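Publish the Correction Where the Rumor Ran

Celebrity wedding coverage has a record-keeping problem, and it is a problem of procedure more than of taste. A site posts that two people have married. The source is a photo caption on a social account, or a relative's comment under it. The item is then copied by other sites, each of which cites the one before. By the second day the citation chain is long and the evidence is the same single caption it was at the start.

I kept a log of such items from March through the end of summer. It holds 261 posts reporting a marriage, an engagement or a split. In 201 of them the only source given was another entertainment site. I checked each link by hand, and where a link was dead I counted the source as stated in the text.

The usual defense is speed. A wedding item loses most of its readers within a day, so a site that waits for a marriage record or a publicist's reply will post to an empty room. I accept the premise. The conclusion does not follow. A site can post quickly and still state in the first line what it has: "according to a caption," "according to a guest," "confirmed by the couple." Those labels cost a few words each.

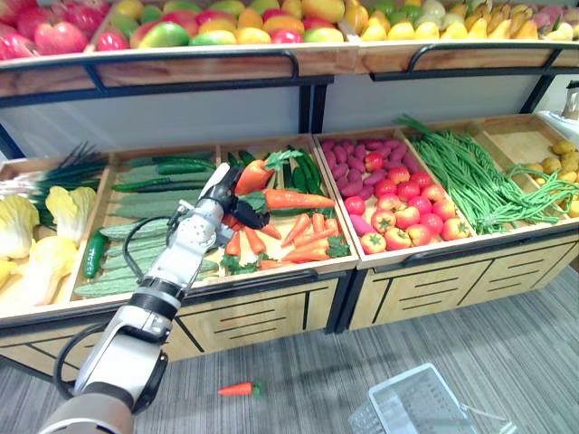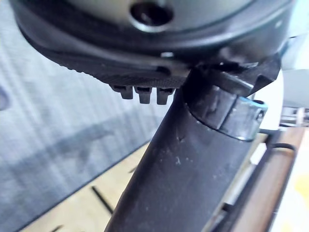 Nollach, which runs a gossip page and a weekly newsletter, has used labels of this kind for 2 years. Its items are short and its sourcing line comes before the headline photo. Sellton puts the same information at the bottom, in smaller type, after the related links. Both can claim to disclose. Only the first does so where a reader on a phone will see it.

Corrections are the weaker half of the system. When a reported wedding proves to be a birthday party, the common practice is to edit the post and leave the original date on it. The web address still contains the word "married." Search results keep the old headline until the page is crawled again, and the copies on other sites are never touched. A reader who comes back cannot tell that anything changed.

I would ask for a fixed rule. If an item about a private event is wrong, the correction should run as a new post, in the same section, with the same size of headline. The old post should stay up with a note at the top and a link to the new one. Lomurar adopted most of this for its film coverage and then exempted its relationships section, on the grounds that such stories "develop." Box office stories develop too.

There is an objection about space. An 800-word feature can carry a correction note without strain, while a short item may end up shorter than its own note. I do not find this serious. A note that outweighs the item tells the reader how much the item was worth.

Couples who announce their own news have made part of this easier, as the post itself can be linked and quoted in full. It should be quoted in full. Trimming a caption to its warmest sentence removes the qualifiers, and the qualifiers are often where the date is.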